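The Arm at the End of the Bench

By the time I get to Gravby on a Tuesday morning, the coffee is already on its second pot and Nazanin Babaei is explaining, with both hands, why she used to hate hex keys. She doesn't mind the keys themselves, you understand, she minds looking for them. She has been a technician here for eight years, long enough to have lost a fair number under cabinets and in the pockets of sweaters that went home and never came back. "I would start a job and spend the first part of it walking," she says. "Then somebody would ask me a question while I was walking, and there went the morning!"

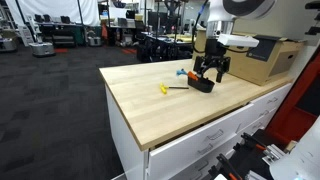 Gravby is the workshop side of a company that tests and repairs automated equipment, and for years the people who worked here joked that they were the last ones in the building to get any of it themselves. That changed in October, when Halvard Moen, who runs the floor, gave one of the arms a chore that everybody complained about: putting hand tools back where they belong. It sounds like a small thing, and Moen is the first to say so (he is a modest man and apologizes for his office before you have seen it). But a small thing can be surprisingly hard for a machine. A yellow T-handle key lying on a butcher-block counter, with its thin steel shaft stretched out flat against the wood, is something you or I would scoop up in the middle of a sentence. The arm has to find it, line up two fingers with it and decide which part to hold.

Ye-rin Yang has spent more time on that last question than on any other. She came over from Greltex, a packaging firm, where every box was the same as the box before it, and she speaks of those boxes now with real fondness. Her working list at Gravby covers 352 tool positions, each one a way that a screwdriver or a key might be left lying by a person in a hurry. She asked her coworkers to be as messy as they liked, and they were delighted to help.
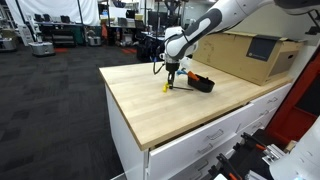
The gripper hovers over the counter at Gravby, with the black tray close by.

What has it changed for the people? I asked everyone I met, and the answers wandered, as good answers tend to. Babak Nouri, who works the late shift, worried at first that he would be tidied out of a job. He still worries a little, and he told me so over a very good lentil soup. What he has noticed so far is that the last 30 minutes of his shift feel different. He used to spend them sorting. Now he writes up his notes while he still remembers what he did, and the morning crew has stopped calling him at home.

Hafþór Egilsson is less easily charmed. He is the oldest hand in the shop, with 25 years in repair work, and he thinks there is something to be said for putting away your own tools. "You look at them when you do it," he told me. "You see the worn tip." Moen took that seriously enough to set up a weekly check, when the whole crew goes over the tools by hand, and Egilsson leads it with great enjoyment.

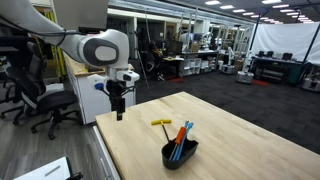 A key, a screwdriver and two blue tools standing in the caddy, with the arm at the corner of the worktable.

There are still arguments. Yang would like the drawers included next, and Babaei would like the drawers left alone, thank you, as she has a system. Moen has promised that no new chore goes to the arm until the people who do it now have had their say, and he has put that in writing and taped it up by the coffee maker. Before I left, Babaei walked me to the door, talking the whole way about a stubborn bearing she meant to get back to before lunch.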